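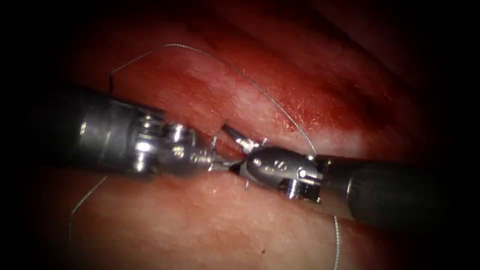
*Two instruments and a length of suture thread.*

6 Jul 2025

Right, quick one before the tea goes cold. Found the Dalgleish stone. Finally. Third go.

For anyone who's not been following, it's the old boundary stone on the Lovton side of the moor, the one with 1659 cut in it, and it is marked on the map in a spot where there is only a gorse bush. I went in February and got soaked. Went again at Easter and walked straight past it, as I now know, close enough to spit on.

Parked in the layby just after the Sukasgate turn. Room for three cars if people are sensible, and they weren't. Took the track by the cattle grid, not the signed footpath. The signed path goes down to the beck and then you have to come all the way back up, lovely if you want the beck, I didn't. Track's good for a bit, stony, then it forks at a ruined sheepfold and you want the left. There's a post there with no sign on it. Left!

After that it's 900 paces to the wall. Atif Kiani gave me that figure by email and I counted it out loud like an idiot, with a man and two spaniels coming the other way. His legs must be longer than mine, I was still short of the wall when I got there and had to do another 40. Anyway. Wall, then a gap where the top courses have come down, then turn and follow the wall uphill with it on your right hand.

The stone is IN the wall. That's what had me beat. Everything I'd read says "stands beside" and I'd been looking for a thing standing up on its own. Whoever built the wall just used it as an end post and carried on. Knee high, leaning towards Jindham, lichen all over the face of it.

What it says, as far as I could make out with my fingers and a torch held sideways:

- D over L, for Dalgleish and Lovton presumably
- 1659, the 6 very worn, you feel it better than you see it
- underneath, a line with a short stroke at each end. No idea. Could be a tally, could be a plough scrape

Back face is rough, nothing on it. Top has a shallow hollow which people round here will tell you was for vinegar and plague money. Every stone with a dip in it was for vinegar and plague money. I think rain.

Now the date. Marisol Haverford's booklet (the green one, they still have a few at the Lovton post office, behind the birthday cards) has the stone going up after the row over peat cutting, when Lovton folk were taking from the Dalgleish side and Dalgleish sent men up with carts to take it back. She puts the row two years before the stone. Thaddeus Nakamura, who wrote the long piece in the Sukasgate newsletter, thinks the stone is a later copy and the date was cut to make an old claim look older. His argument is the shape of the 9, which has a straight tail. I've looked at a lot of nines this month. The one over the door of Jindham chapel house has a curly tail and so does the one on the well cover, but then the churchyard at Lovton has both sorts on the same slab so I don't know what that proves. I lean to Marisol. Would like to see the estate book he quotes from before I say more.

Ezekiel Mbeki asked in the comments last time whether there's a second stone further up. The old survey has a mark at the corner where the three parishes meet, and I did go on and look, a good hour of it in bracken up to my chest. Found a gatepost, a boot, and a lot of ticks. If it's there it's under the bracken and wants a winter visit. Will do it in February when it's all died back, weather permiting, and this time with the proper coat.

Couple of practical bits as I always get asked.

No signal past the sheepfold. Print your map.

The field below the wall had cows with calves in it. I went round. It adds a bit but the ground's alright, and you get a good view over to the Sukasgate chimney that you'd miss otherwise.

Please don't chalk the letters. Somebody has, there's still blue in the L. A torch from the side does the job much better, or go in the evening when the sun comes along the wall. Or just use your fingers, it's quite nice.

Bus is the 26 from Jindham and it does stop at the Sukasgate turn if you ask the driver, only the last one back is stupidly early so check before you set off. The café is shut for the summer which makes no sense to me at all.

Latrice Blackwood has offered to take me round the Jindham mileposts next, she's got grid refs for all of them bar two and reckons one has been built into somebody's rockery. Not sure how you knock on the door about that one. "Hello can I look at your rockery." We'll see.

Grid ref for the stone is on the list page, I've corrected it, the old one was the gorse bush. If you've got the list saved or printed please bin it and get teh new one. I've also moved the Lovton pump to the "gone" section, went past on the way home and there's just a square of fresh tarmac now.

Boots still wet from the bog by the cattle grid. More when I've typed up the mileposts.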